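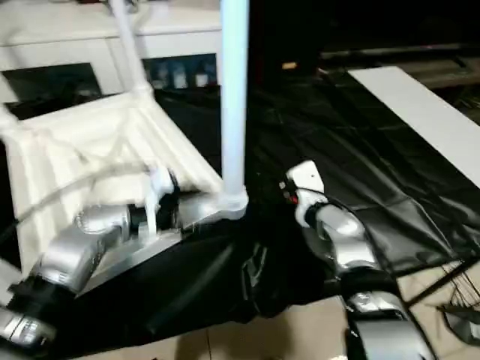
Ticket 377: Hot water goes cold after a few minutes, second floor

Status: Closed
Building: Greddale guest house, annex
Equipment: Valline gas water heater with storage tank, Luvance mixing valve
Opened by: Joo, front desk

Problem as reported

Guests in the rooms on the second floor say the shower is hot at the start and then becomes lukewarm. It happens mostly in the morning between 7:00 and 9:00. On the ground floor there are no complaints. The kitchen says their water is very hot, even too hot for washing hands. The problem started in May, but I did not write it down at first, I thought the guests were only taking long showers.

What I checked before opening the ticket

The heater is on and the display shows no error code. The pressure in the system is normal. I opened the hot tap in room 8 and measured with the kitchen thermometer in a glass. After one minute the water was 49 degrees Celsius. After 13 minutes it was 35. Then it stayed at 35 and did not go lower. In the kitchen, at the same time, it did not change at all.

For this reason I do not believe that the tank is empty. If the tank was empty, the kitchen would also be cold.

Reply from support

Thank you for the clear measurements. You are right that the tank is probably not the cause. Please tell us three things. Does the kitchen pipe leave the heater before the mixing valve or after it? Is there a recirculation pump, and does it run on a timer? Was any tap or shower replaced in spring?

Reply from Joo

The kitchen has its own pipe and it leaves before the mixing valve. The rooms are all after the valve. There is a recirculation pump, the timer is set from 6:00 to 22:00. I looked at the clock on the timer and it was wrong by one hour, so I corrected it. I am not sure if this is important.

About the showers: yes, two were replaced on the second floor, in room 8 and in the room next to it. They are the type with a lever and a small button on the hose to stop the water.

Reply from support

The timer is not the reason, but it was good to correct it. The showers with the stop button are more interesting. When a guest presses the button and leaves the lever open, cold and hot water are connected inside the shower body. If the check valves there are missing or dirty, cold water can push into the hot pipe and all the rooms nearby get lukewarm water. It is called crossover.

Please do this test when the house is quiet:

1. Close the cold water inlet valve at the heater.
2. Open a hot tap on the second floor and leave it open.
3. Wait until the water stops. A short flow at the beginning is normal.
4. If the water continues to run, cold water is entering from another place.
5. Close the small shutoff valves of each shower, one after the other, until the flow stops. Write down which one it was.

Reply from Joo

I did the test at 14:00. The water did not stop, it continued in a thin stream. I closed the shutoff for the new shower in room 8 and nothing changed. Then I closed the one for the other new shower and after a few seconds the tap was dry. I opened it again and the stream came back. I repeated this two times to be sure.

Reply from support

This is a clear result. Please unscrew the two connections behind that shower and look for the check valves. They are small plastic inserts with a spring. One should be on the hot side and one on the cold side.

Reply from Joo

On the cold side there is an insert. On the hot side there is only a rubber washer and no insert. The plumber put in a new one and also replaced the cold one, which had some sand in it. Then we made the same test again and the tap was dry after a short flow.

In room 8 both inserts were present and clean. We left them.

Follow-up

Measured again in room 8 the next morning at 7:30, same glass and same thermometer. After one minute 49 degrees, after 13 minutes 48. No complaints from the second floor that morning.

The very hot water in the kitchen is a different matter, because that pipe has no mixing valve. I will open a separate ticket for it.

Closed by support. Cause: missing check valve on the hot side of a replaced shower.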